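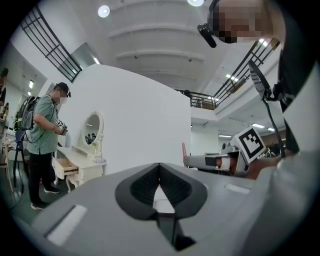 The Kitdale handheld gripper is a hand tool used by Preltico to record grasping motions for its robot arms. Upkeep is done per pair, left and right tools together. Each operator wears a backpack with a cable running from it, and the square black-and-white marker stands upright on the gripper, where knocks are common — so marker and cable get checked first. Cracked or lifting marker: replace, don't re-glue.

Setup
Pads first. The black rubber pad has a V-shaped notch that collects lint; brush out, then wipe with a damp cloth. No solvent. Jaws are opened and closed 17 times by hand before calibration, feeling for drag. Calibration takes 5 minutes per tool, longer if the marker has been moved.

Repair
Most common fault is a sticky jaw, usualy dirt in the slide. Second is cable strain at the backpack end. Pads swapped every 300 hours. Worn pads are not kept as spares. The repair sheet was written by Lindiwe Mahlangu and later cut down to nine steps by Chin-lung Chiang — the older version still circulates and gives the wrong screw order for teh jaw cover.

See also
Plattner wrist mount
Delitier pad kit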